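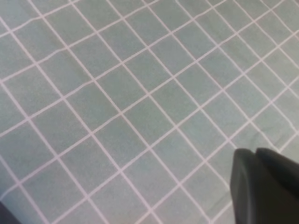 Pale grid on soft green.

Stunar open day, Mottram. Quick notes before I forget it all. Doors at 10, we got there late, parking is a field and the field was mud. Entry 2 dollars, tea extra. They let 100 people in per slot and I think every one of them wanted the dye room first.

So we did the weaving shed instead. Loud! Ear plugs in a bucket by the door, take some. 48 looms, most of them stopped for the visit, a couple going flat out on blanket wool. Guide was good but you lose half of it under the noise. Offcuts come boxed up by weight at the end, cheap, bring cash. 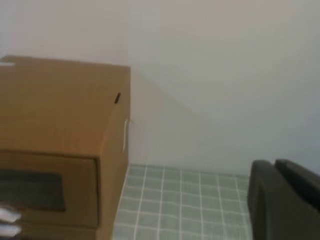

Dye room

Smells like wet dog and vinegar. Loved it. They showed a gray going to a sort of dusty pink, very slow, lots of rinsing. Blues only run in January aparently, something to do with the water. Didn't catch why.

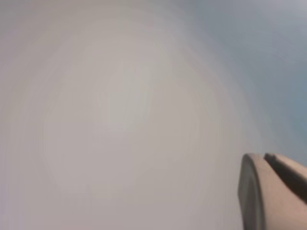

One woman in our group said the pinks never hold, hers went beige after a summer on the sofa. Guide said keep it out of the sun - fair enough, but it is a sofa.

Finishing and the shop were a rush, 2 hours is not enough. Basine throws were nice, too pricey for me. Trorka range sold out by lunch. Would go again, with better boots and an earlier slot.
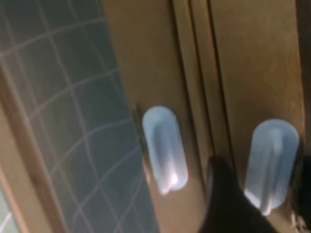
Squares again, and a strip of light brown wood.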